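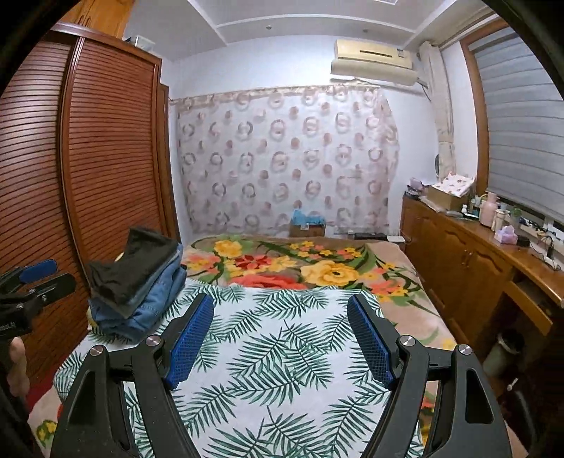

Point budget, lot 2 (pinces à main), septembre. Sur les 2911 euros de la ligne équipement, il reste 180, le reste est engagé auprès de Vindia pour les pinces et les patins de rechange. Livraison partielle : les patins bleus texturés sont arrivés, montés sur les doigts noirs, et on travaille avec en chambre, sur le pliage de linge (denim, vêtements sombres, draps imprimés). Le tissu reste le poste qui use le plus, donc prévoir des patins en plus l'an prochain.

Devis Ginska reçu pour le bras fixe. Trop cher pour cette tranche, on reporte. Tilahun propose une location sur 3 mois, à voir, conditions d'assurance pas encore recues.

Séquences : objectif contractuel 1000, pas atteint à ce jour, retard dû aux pivots à resserrer. Visserie commandée, petite dépense, passée sur consommables.

Demandes pour la suite :
- accord pour basculer les 180 euros restants sur les patins
- réponse sur la location Tilahun avant la fin du mois, sinon on perd le créneau
- stockage : Farkumar facture à part au delà du quota, montant à confirmer, non prévu au budget initial

Pas de changement sur le personnel ni sur les locaux. Factures Vindia jointes, celle du deuxième envoi suivra dès qu'on l'as.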